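Search this site Search Menu

The Long Wait for the Kitchen Robot

Machines can now pick up a bowl. Whether they can be left alone to clear a table is a different matter, and the people who would use them are growing impatient.

The industrial dishwasher entered institutional kitchens long ago, and it remains the most successful household robot ever made. It has no arms and cannot see. It asks that somebody else collect the dishes, scrape them, sort them and place them in a rack, and that somebody else take them out again at the end. In most cafeterias, hospitals and family homes, the washing was automated and the handling was left to people.

Handling is what the present generation of machines is supposed to take over. Over the past two years, laboratories and young companies have shown robot arms folding towels, loading cups, wiping counters and putting away groceries. The films are often impressive. They are also short, and seldom say how many attempts came before the one shown.

This magazine set out to learn how much of that work could be handed over today. The inquiry covered two settings: the shared kitchen of a residential care home in Hirnonville, and the packing floor of Stamine, a firm that makes and ships plastic tableware. The managers of both had looked into buying a machine for a chore that staff found tiresome. Both had so far decided against it, on grounds that had little to do with price.

What the Chore Consists Of

In Hirnonville, the chore in question is the clearing and stacking of dishes after the midday meal. The home uses plastic bowls and cups for many of its residents, in bright colors that are easy to find on a tray. Staff gather them, nest them by size, carry them to the kitchen and return them to the shelf once they are clean.

Described in that way, the task sounds as though it was designed for a machine. The objects are light and hard to break. There are only a few shapes. A dropped bowl does no harm to anyone. When the kitchen manager wrote down what the staff in fact did during the clearing, however, the list grew to thirteen separate actions, several of which no one had thought to mention before. Spoons are taken out of bowls. Napkins are pulled off the bottom of cups. Residents who have not finished are left in peace, and a bowl that looks abandoned may belong to someone who has stepped out for a moment and will be upset to find it gone.

A machine that stacks bowls performs one of those actions, perhaps two. The remainder must be done by a person, who must now also work around the machine.

Stamine faces the same difficulty in a more orderly place. Its molding and cartoning lines have been automatic for years. The gap lies between them, at the tables where mixed sets are put together for schools and canteens. A set may call for wide bowls in one color and small cups in another, and the order changes through the day. Workers pick from open bins, check each piece for flaws with a turn of the wrist, and nest the pieces so that they will not rattle in the box.

The turn of the wrist is what concerned the firm most. Its workers find scratches and thin rims by touch as much as by sight, and they do so without slowing down. A gripper that can lift the piece does not thereby inspect it.

Why Bowls Are Hard

Researchers like bowls and cups for good reason. They are cheap, they are safe, and they raise nearly every question a household robot must answer. A bowl can be gripped by its rim, but the rim is thin and the grip must come from the right angle. Two bowls of the same kind may differ only slightly in size, and one will sit inside the other only if the order is correct. A cup looks like a circle from above and like something else entirely from the side.

Shine is a further trouble. Glossy plastic throws back the light of the room, and a bright spot on the inside of a bowl can mislead a depth camera about where the surface lies. The machine then closes its fingers too high or too low. A person who misjudges the distance feels the bowl against the hand and corrects at once. Many arms in use today feel very little and depend on their cameras for almost everything.
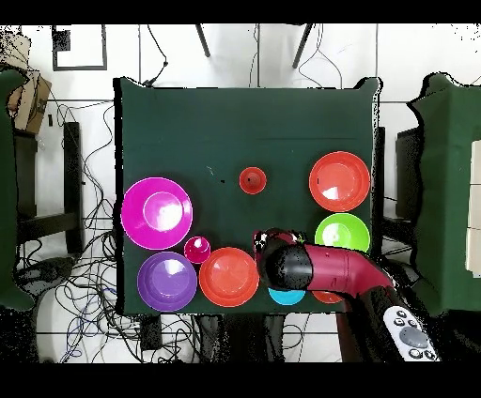
Leclerc takes a harder view of the matter, and said that a machine which stacks bowls all afternoon on a table prepared for it has shown only that the table was prepared well. The question a kitchen should put to any seller, in Leclerc's opinion, is what happens on the second day, when the bowls have been replaced with those of another maker and the person who set up the machine has gone home.

That view is widely shared among those who buy equipment, and less so among those who build it. Developers reply that the newest systems are trained on many examples and no longer depend on fixed positions in the way older industrial arms did. An arm of the older kind went to a point in space and closed its gripper, whether or not anything was there. A newer one looks first. If the cup has been moved, it can often find the cup.

The word "often" carries a good deal of weight in that sentence. A worker who drops a cup now and then is considered a good worker, for the worker also picks the cup up. A machine that drops a cup may stop and wait, or may carry on as if the cup were still in its grip. Recovery from small mistakes is the skill that separates a demonstration from a day's labor, and it is the one on which progress is hardest to judge from outside.

The Andetgate Trial

One attempt to judge it took place last November at Andetgate, a training center for catering and cleaning staff. The center arranged for an arm on a fixed base to sort and stack used tableware during the lunch period. The trial ran for two weeks. Its organizers agreed beforehand that the arm would be measured by the minutes of human attention it required, and that speed would be recorded but not scored.

The report, which the center shared with this magazine, is a modest and useful document. During the first week the arm required frequent help, most of it for reasons that had nothing to do with gripping. Trays were set down beyond its reach. Bowls arrived with food in them, which the system had not been taught to recognize. The overhead lights were changed for an unrelated repair, and the camera had to be adjusted.

By the second week the students had changed their own habits. They scraped more carefully, placed dishes within reach and kept cups apart from bowls. The arm did noticeably better. The report observes that a good share of the improvement belonged to the students, and it declines to say how large that share was.

The finding deserves attention because it matches what happened with earlier machines. Homes were fitted with outlets for the vacuum cleaner, and clothing labels were written with the washing machine in mind. Dishes came to be sold as safe for the dishwasher. It is likely that kitchens will bend toward the robot in the same way, with marked places for trays and tableware chosen for an easy grip. Stamine has already received inquiries about bowls with a thicker rim and a dull finish, though it has not put such a line into production.

Where the Work Stands

On the evidence gathered for this article, a machine can be trusted with a narrow part of the chore if the setting is steady and a person is near. Sorting clean plastic tableware by size or color falls within that range. So does moving light pieces from a table to a rack, provided that the rack does not move and the pieces are not tangled with other things. Under such conditions the arm is slower than a practiced worker, but it can continue through a break or a shift change.

Clearing a table at which people are still seated lies outside the range. The objection is partly one of safety, since an arm must slow or stop when a hand comes near it, and at a shared table hands are always near. It is also one of judgment. The staff in Hirnonville know which resident likes to keep a cup close by and which one has had enough. Nothing in the systems reviewed here attempts to know this, and the home's manager has said that it would not want a machine that guessed.

Between these two lies a broad middle ground, and most of the money now being spent is aimed at it. It includes emptying a dishwasher into cupboards, gathering laundry from a floor and refilling shelves in a stockroom. Each has been shown on film. Buyers who ask for a written account of unattended hours are, for the moment, likely to receive an invitation to another demonstration.

The care home has chosen a smaller step for this year. It has bought a wheeled rack with sloped shelves, so that staff may stack bowls beside the table and push them to the kitchen in one trip. Stamine will keep its set tables staffed through the next ordering season and has reserved floor space beside one of them, with power already laid in, for an arm that it has not yet selected. Andetgate intends to repeat its trial with a new group of students, who will be asked not to change the way they set down their trays.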